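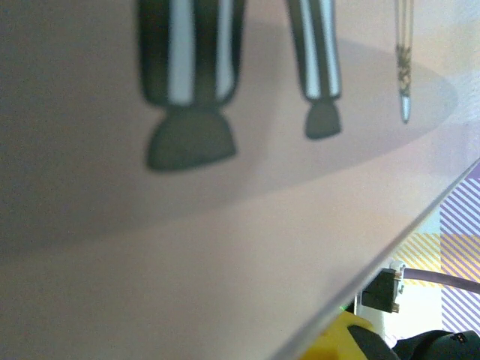
Wrist camera view up close to a printed panel. Striped trousers, dark shoes.

Bench technician, two-arm cell (part-time, fixed term)

Plaredine is hiring one person to look after one machine. We've read plenty of robotics ads that promise the future of work. What we have is a cell with two arms bolted to an aluminium rail, three fabric walls and a white floor, and it needs somebody patient with a set of hex keys.

The job is 11 hours a week at our Londoño Street workshop, from July, with a review after 35 weeks. Pay is $400 a week before tax. We won't call it competitive, you can do the sums.

What you'd be doing

Checking the bolts on both base plates and along the rail before a session starts. Following each cable from base to wrist by hand, looking for rubbing or a loop that has crept. Reseating connectors. Cleaning the wrist camera lenses and rechecking their aim, then writing down what you changed. The last part is where most applicants' interest seems to fade.

You'd also lay out the objects on the floor for each session and pack them away after. It is as dull as it sounds. 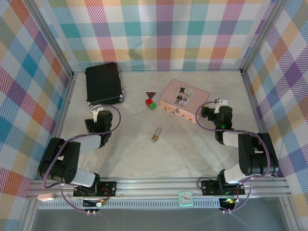 The cell with both arms on the front rail and objects set out on the floor.

The control boards hang under the rail, below the arm bases, with their wiring exposed. If your first instinct is to reach in while the power is on, please apply elsewhere. A green light tells you a light is green – it doesn't tell you the joint is zeroed.

The session log is kept in Bresis. It has 2,120 entries and a fair few of them say "seems fine now". We'd like fewer of those. Calibration is run through a program called Parunix, which the supplier describes as self-explanatory. Allow a couple of weeks.

What we're after

Someone who has fixed small machines and can show us one. Printers, sewing machines and bike gears all count. Tidy crimping and soldering. Enough comfort with a command line to read an error message to the end. A robotics degree is fine but won't move you up the pile.

You need to be able to stand at a bench for a couple of hours and work with small fasteners. Talk to us if that needs adjusting, the bench height can be changed.

How to apply

Send a page about a repair that didn't go well and what you did next. No cover letter, no video. Shortlisted people will be asked in for a paid trial at 10 am, replacing a wrist cable with one of us watching. Bring closed shoes.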